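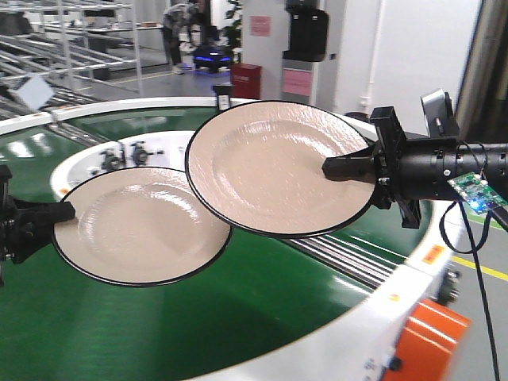
Erzsébet Virág
Is the Gunov two-arm kit any good for picking glazed plates off a ring conveyor, or should I be looking at suction cups instead? We handle restaurant tableware, and Mostmont has offered us the kit on a monthly rental with setup included.

Győző Erdős
Finger grippers are the way to go for plates with a raised rim, and the Gunov kit does them well enough that I'd take the rental for a month before buying anything. I've had ours since October. Rippled glaze was murder on the suction cups we tried first (they leaked on every bump), and the fingers just don't care, they grab the edge and go.

Stuff I wish had been on the spec sheet:

The wrist cameras hate shiny things. A glossy belt plus glossy plates plus ceiling lights gave us false picks all the first week. Mostmont's tech turned the exposure way down and that fixed most of it. Ask for that during setup, because it's free then and billed by the hour later!

Slow the belt. Out of the box we were missing plates coming off the curve, and at 12 picks a minute it settled down. The brochure says 15. I've seen 15, on flat saucers, on a good day.

Get the rubber pads, not the bare metal fingers. They're an extra on the rental form, for some reason, and it's a tiny box on page two that I missed completely.

Handing a plate from one arm to the other works, but teaching it takes patience. My first try clanked the rims together so hard that everybody in the building looked up. I've got it down to seven taught points now and I leave it alone.

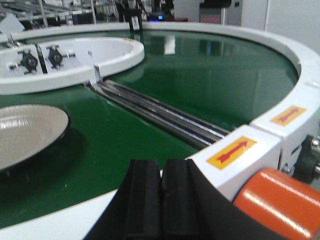 Liên Tăng
Totally agree on the belt speed, but I'd push back on the pads. Ours wore smooth on one side in under a month and the replacements took forever to ship. I switched to the Zandholm ones, same bolt pattern, and they've held up fine so far. Also, Győző, did you ever get the two arms to stop waiting on each other? Mine will both sit there like they're being polite at a door.

Győző Erdős
Ha, yes, that one. There's a priority setting under cell options, set one arm to lead and restart the whole thing. Took me a Monday to find it.

Benedek Rácz
just get the Borbély one its cheaper

Thirumalai Shenoy
Borbély is cheaper, but last I checked it was one arm and you bring your own cameras, so it isn't really the same thing. One more item for Erzsébet: find out whether the rental covers a second station. We wanted ours to work at a steel table with bins as well as at the conveyor, and Mostmont counted that as a separate job. I had to re-teach 41 positions myself. The software was okay about it, I'll give them that, but it ate most of my week.

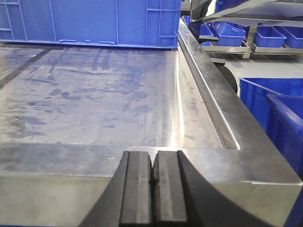

Gripper over the steel table, blue crate at the far end

Bare steel is a pain for the cameras too, so have them tune the exposure for each station and save both profiles.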